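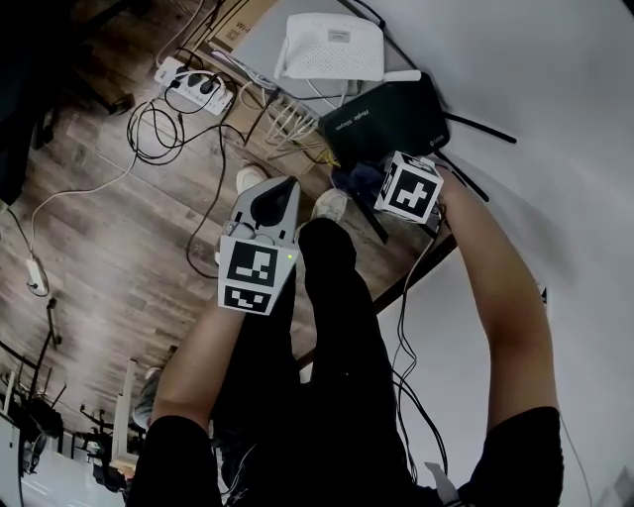
Both hands full.

Forum index > Rail and ferry > Connections and ticketing
Plilness to Covedine same day: is the 51 minute change at Chin workable?

gauge1067
Planning Plilness to Covedine in May. The morning train gets into Chin and the Condia ferry leaves 51 minutes later. Condia's planner won't sell it as a through fare. It offers the later boat, which doesn't reach Covedine until after dark. If I buy the two legs separately the system takes my money without complaint.

Questions:
Is the 60 minute minimum at Chin a real operating limit or just a planner setting?
When does foot passenger check-in close?
Does checked baggage have a separate cut-off?

I'll have one bag at 22 kg and a daypack. No vehicle.

slackwater
Planner setting. The 60 covers checked baggage and vehicles and they apply it to everyone. Foot passenger check-in closes 30 minutes before departure, so with an on-time train you have 21 minutes to get from the platform to the desk. The walk is level apart from the footbridge. I've made it four times out of four with carry-on only.

orangepeel_map
Would not book it. Separate tickets mean Condia owes you nothing if the train is late. You become a no-show on the ferry leg and the cheap fare is forfeited. On a through fare they move you to the next sailing at no charge. Four out of four is not a sample.

slackwater
Never claimed it was. The timetable has padding before Chin and the train tends to sit outside waiting for its path. Lateness at the last timing point mostly gets absorbed.

orangepeel_map
Mostly. The padding went down when they changed the timetable. Check the current one before you rely on it. I was on that train last year, stopped at the loop for a freight, and we lost the lot.

gauge1067
Have the current working times open now. There is still padding on the last section but less than I expected. What is the fare difference between flexible and cheap on the ferry leg? The site only shows me one at a time.

dunnage
Flexible on the ferry leg fixes most of this. You can change it up to departure, including from your phone while sitting on a late train. It isn't refundable after check-in closes, only changeable. People mix those up. The option is hidden under the fare conditions dropdown, and the difference varies by sailing.

Baggage is the bigger problem in my view. Anything checked has to be at the counter before foot check-in closes, and the counter is at the far end of the terminal from the station entrance. The limit is 30 kg per piece, so you're under, but under 30 kg doesn't mean they'll let you carry it on. Racks on that boat are shallow.

ferrous_wheel
Seconding dunnage on the racks. A 70 litre pack goes in sideways if the frame is soft. Hard cases no chance.
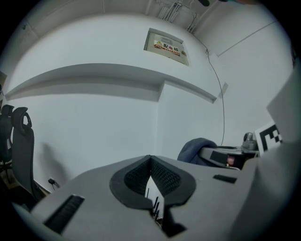

Packing for the Chin baggage counter is a separate subject from getting there on time, and I'd sort it before worrying about the footbridge. Bags go on a cage trolley, the trolley goes on the car deck, and everything in it gets shaken for the whole crossing. I carry survey kit, so I pad it. A piece of dark navy cloth like the one draped over the left of the second gripper there does the job between two hard parts, folded double, and it weighs almost nothing against the 30 kg. Put anything with a protruding metal fitting in the centre of the bag, away from the walls.
(posted by theodolite_b)

slackwater
Or don't check anything. Post the heavy stuff ahead to Covedine. The depot there holds parcels.

theodolite_b
It holds them for pickup on weekday hours only. If the OP arrives on the evening boat the depot is shut.

gauge1067
No depot then. Bag is a soft duffel, 65 litres, so I may get away with the rack.

Second option: stay overnight at Chin and take the 1000 sailing. Costs me a room but removes the connection entirely. Anyone done it?

orangepeel_map
Yes, and it's what I'd recommend. The 1000 is the bigger ship, proper racks, and it rides better in a southerly. Check-in opens early enough that you can drop the bag and go back out for breakfast.

slackwater
A night's accommodation to insure against a late train is poor value if the ferry leg is flexible anyway. Worst case he ends up on the later boat the planner wanted to sell him in the first place.

orangepeel_map
Worst case the later boat is full. It was full when I needed it.

dunnage
Foot passenger space on the later boat rarely fills outside school holidays. May should be fine. Check the dates for your state.

gauge1067
Dates are clear of holidays. Going with the separate train ticket plus flexible ferry, duffel as carry-on, and a room at Chin with free cancellation as fallback. Will post the actual platform-to-desk time afterwards.

ferrous_wheel
Note which platform as well. Platform 1 saves you the footbridge.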